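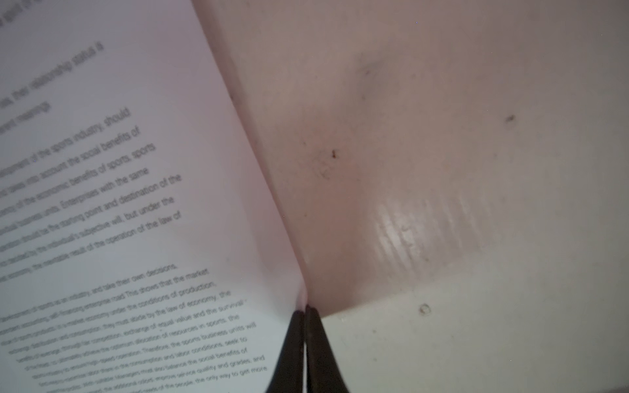
Travel Help for Carers: Your Questions Answered
Lilley Community Transport, Zuvville office
Page last updated October 24, 2024

We get a lot of calls about the carer travel subsidy, and many of them cover the same ground, so we've gathered up the usual questions and answered them as plainly as we can. If yours isn't here, please do ring us. We like a chat, and a five-minute call often saves you a second form.

What is the carer travel subsidy?
It's a payment that helps with the cost of getting to and from the person you look after, or of taking them to medical appointments, therapy, day programs and the like. It covers fuel, bus and train fares, and taxis where there's no sensible alternative. It doesn't cover parking fines (we do get asked!) or trips that are mainly for your own shopping, although nobody is going to fuss if you pick up milk on the way home.

Who can apply?
Anyone aged 18 or over who gives regular unpaid care to a person living in the Lilley service area, which takes in Zuvville, Zurkudgate and the farms out along the river road. You don't have to be a relative. Neighbours and old friends do an enormous amount of caring, and they're every bit as welcome to apply as a son or daughter.

Do I have to live with the person I care for?
No. Plenty of our carers live a fair drive away, and those are the people who feel the cost most. If you do live together, you can still claim for appointments.

How much can I get?
Up to $400 in a financial year for travel inside the service area. If the person you care for sees a specialist further away, there's a higher limit of $566, and you'll need a letter or appointment card from the specialist's rooms to show us. The two limits aren't added together — you're on one or the other.

I get a pension. Will this affect it?
The subsidy pays you back for money you've already spent on travel. Everyone's circumstances are a bit different, though, and we aren't the people who decide on pensions, so please check with whoever pays yours before you send in your first claim.

What do I need to send in?
The application form, a copy of your photo ID, and the short statement from a doctor, nurse or social worker confirming that the person needs regular care. The statement is page three of the form and takes them a minute or two to fill in. Copies are fine for everything. Please don't post us your original documents, as we worry about them terribly.

Do I have to keep receipts?
For taxis and public transport, yes, or a printout from your travel card. For your own car we only need a log of dates, where you went and the distance in kilometres. An exercise book in the glovebox does the job nicely, and we can post you a printed log sheet if you'd prefer one.

How long does it take?
Allow 30 days from when we receive your complete form. March is our slowest month, when the yearly renewals all come in at once, so if you can get yours to us earlier you'll be doing yourself a favour. Once you're approved, claims are paid into your bank account every fortnight.

Is there a minimum claim?
Yes, $50. If you haven't reached that yet, hang on to your log and add to it until you do. At the end of the financial year we'll pay out whatever is left, however small.

Two of us share the caring. Can we both apply?
You can both be registered, but the yearly limit belongs to the person being cared for and is shared between you. It helps to agree beforehand on who's claiming for which trips. One combined log is fine too, provided you both sign it.

What if the person I care for goes into hospital or moves into residential care?
Do let us know when you can, but there's no rush in the first few weeks. Visits to hospital are covered. Once someone moves into residential care permanently, you can claim for another three months.

My application was knocked back. What now?
Please don't be disheartened. Quite often it's only a missing signature or a date, and we'll tell you in the letter what we still need. If you think we've got the decision wrong, write to us and ask for a review, which will be done by someone who didn't handle it the first time. You can also talk it over with the Tiongson Advice Service, who are independent of us and don't charge.

Where do I get a form?
From our front counter in Zuvville, the library at Zurkudgate, or by post if you phone and ask. Large-print forms are available as well — just mention it when you call.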